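Protokoll der Besprechung Mietangebot Greifzelle
Donnerstag, 18. September, Halle 2, Standort Fludness

Anwesend: Dušan Begović (Leitung, Protokoll), Luana Amaral (Technik), Einkauf, Instandhaltung
Entschuldigt: Arbeitssicherheit

TOP 1 Stand der Erprobung
Geprüft wird das Mietpaket «Orum» der Firma Rarport, bestehend aus Arm, Dreifingergreifer, Steuerung und Wartungsvertrag. Frau Amaral berichtet über die Versuche zum Aufnehmen von Papierresten vom Tisch und zum Ablegen in den Behälter. Bisher wurden 263 Griffe protokolliert. Zerknülltes Papier wird meist sicher gefasst, flach liegende Bogen bereiten weiterhin Mühe. Die Auswertung nach Papiersorten liegt noch nicht vor.
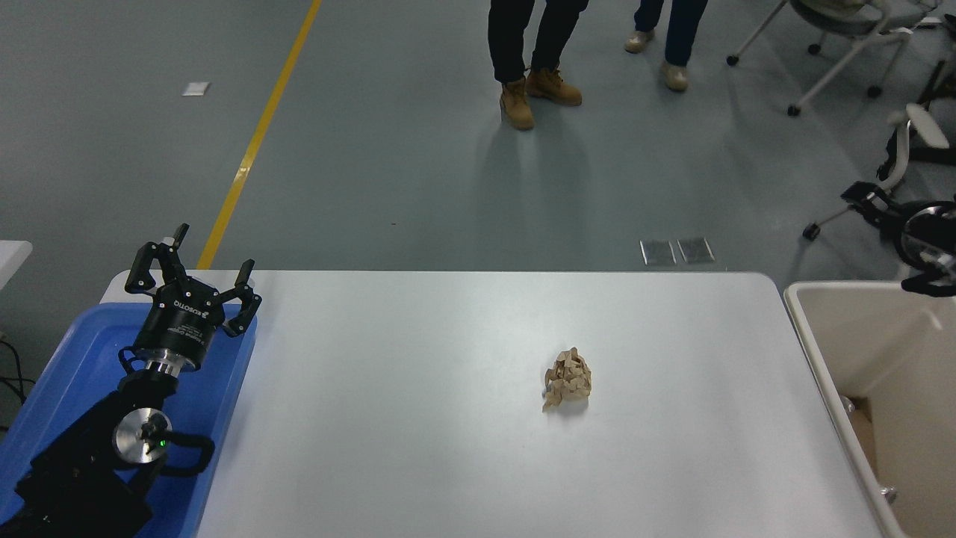
Abb. 1: Versuchsplatz mit Robotiq-Greifer, Papierknäuel auf dem Tisch, Behälter rechts.

TOP 2 Angebot
Rarport bietet eine Mietdauer von 60 Wochen an, kündbar jeweils zum Monatsende. Die Einweisung für bis zu 10 Personen ist enthalten. Nicht enthalten sind Ersatzteile für die Finger und Einsätze ausserhalb der Servicezeiten. Der Einkauf hält die Regelung zu den Fingern für unklar formuliert und verlangt eine Preisliste. Das Vergleichsangebot von Vlachou ist eingegangen, umfasst aber keine Wartung und wird vorerst zurückgestellt.

TOP 3 Technische Fragen
Die Instandhaltung fragt nach der Kabelführung am Arm und nach dem Zugang zur Steuerung bei Störungen. Rarport soll dazu schriftlich Stellung nehmen. Herr Begović möchte ausserdem wissen, ob die Software ohne Internetverbindung läuft. Laut Frau Amaral gilt das für den Grundbetrieb, für Updates nicht.

TOP 4 Beschlüsse
Die Erprobung wird bis Dezember verlängert. Über die Miete wird erst nach Vorliegen der Preisliste entschieden. Flach liegendes Papier wird als eigene Versuchsreihe aufgenommen.

Pendenzen
Preisliste Ersatzteile anfordern: Einkauf
Anfrage Kabelführung und Steuerung: Begović
Auswertung nach Papiersorten: Amaral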